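Consumer Claims, Unit 3: Small Ovens and the "Saves Energy" Label
Tlapale Extension, evening course

A countertop toaster oven gets sold as the thrifty choice. Maybe it is.
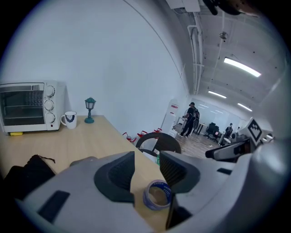
What the ads leave out

Flasar says its oven cuts cooking costs by 37 percent. Compared with what? The leaflet doesn't say. Elico tested one dish, once, and used an old full-size range for the comparison.

Ask for the baking time, the load and whether preheating was counted. A 600-watt rating tells you very little without the minutes.

Reading for next time: Pernska handout, page 23. Bring one ad you don't believe.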